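Drisau Service Desk - Ticket Record
Subject: Recipe pages failing to load at the Clilleck site
Reading time: 3 minutes

Status: Resolved, monitoring
Priority: 2
Opened by: Morfudd Prydderch, Clilleck Publishing Office
Assigned to: Divya Kurian, Second Line Support

Initial report

The requester states that the recipe section of the Clilleck site has been slow since Thursday morning. Pages open with the text in place, but the pictures arrive late or do not arrive. The requester first noticed the fault when reviewing the July vegetable pages before release. Other sections of the site, including the shop and the events listing, open normally. The requester tried two browsers and a second computer with the same result.

First response

The ticket was received and acknowledged by Caradog Maddocks. The requester was asked to confirm whether the fault also occurs outside the office network. She confirmed that it does, using a mobile connection. The office network was ruled out on that basis and the ticket was passed to second line.

Investigation

Server logs for the recipe section were reviewed. Text requests were answered promptly. Picture requests were being sent to the Plerau image store and were waiting 15 seconds before a timeout was recorded. After a timeout, the page made the same request again, up to 8 times. This explains why some readers eventually received a picture and others saw a blank space.

The Plerau store itself was healthy. A direct request to the store returned a status of 200 with no delay. The fault was therefore placed between the page server and the store.

Divya Kurian compared the current settings with the last saved copy. The address of the store had been changed during maintenance on the Rees server. The new address is correct, but the old one remained in a second settings file that is read only by the recipe section. Requests were going to the old address first.

Gunnlaugur Vestergaard, who carried out the maintenance, confirmed that the second file was not listed in the change plan. He had no objection to its being corrected during working hours, as the change does not require a restart.

Action taken

1. A copy of the second settings file was saved to the change folder.
2. The old store address was replaced with the current one.
3. The page cache for the recipe section was cleared.
4. The eggplant page, which the requester had named as the worst affected, was opened from a clean browser session.

The main picture on that page loaded on the first request.
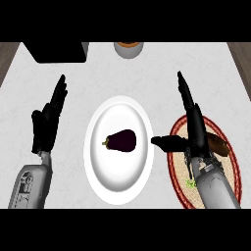

The remaining pages in the July set were then opened in turn by Divya Kurian. One page, on stuffed peppers, still showed a blank space. The file name in that page contained a space at the end - a typing error unrelated to the server fault. The requester was advised and corrected it in the page editor.

Requester reply

Morfudd Prydderch confirmed that all pages in the July set now open as expected from the office and from a mobile connection. She asked whether the pages already sent to subscribers by email would need to be sent again. She was advised that they would not. The email carries links only, and those links now lead to the corrected pages.

Follow-up

Pavithra Rai has asked that the second settings file be added to the standard change plan for the Rees server. Gunnlaugur Vestergaard has accepted this action. The retry limit on picture requests will be reviewed separately, as repeated requests added to the load on the page server while the fault was present.

This ticket will remain in monitoring until the next scheduled maintenance on the Rees server. If the fault returns, please reply to this ticket and do not open a new one.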